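February, bench notes, 7:20 a.m.

Third round of the sourdough starter comparison and I'm thrilled with it. Grimel (the rye one) doubled in under 6 hours overnight. Clumness, fed on plain white flour, was slower but smells wonderful, like green apples. Deepak Vishwakarma's jar, Nivero, got the same feed as Clumness but a cooler shelf, and it's nearly level with it. Didn't expect that!

Feed for all three: 30 g starter, 30 g flour, 30 g water. Rubber band on the jar at the start line. Stir down, lid loose. 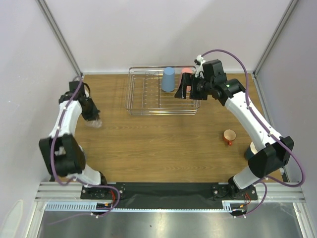 Does the water need to be filtered?
Tap water has worked fine in every round so far. I let it stand in a jug overnight, mostly out of habit.

Rye again tonight, with 20 g of the Vashisht flour swapped in to see if the coarse bran slows things down. My guess is it speeds them up — more for the yeast to eat. Deepak thinks the opposite and has bet a loaf on it.

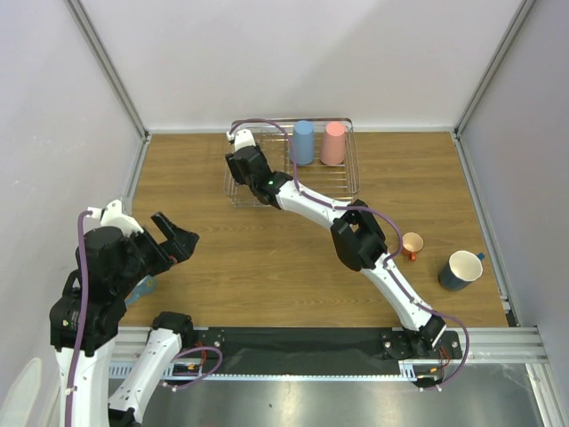 Crumb on yesterday's test loaf was the best yet, open and a bit glossy, with a crust that sang for ages after it came out. Next time a longer rest before shaping, the dough was still fighting me. Discard goes into crackers. Jars are to drain upside down after washing, standing like the blue and pink cups in the wire rack, and please no soap in Grimel's, hot water only. Still to do: new labels, check the shelf temperature at noon, ask Deepak for his folding times.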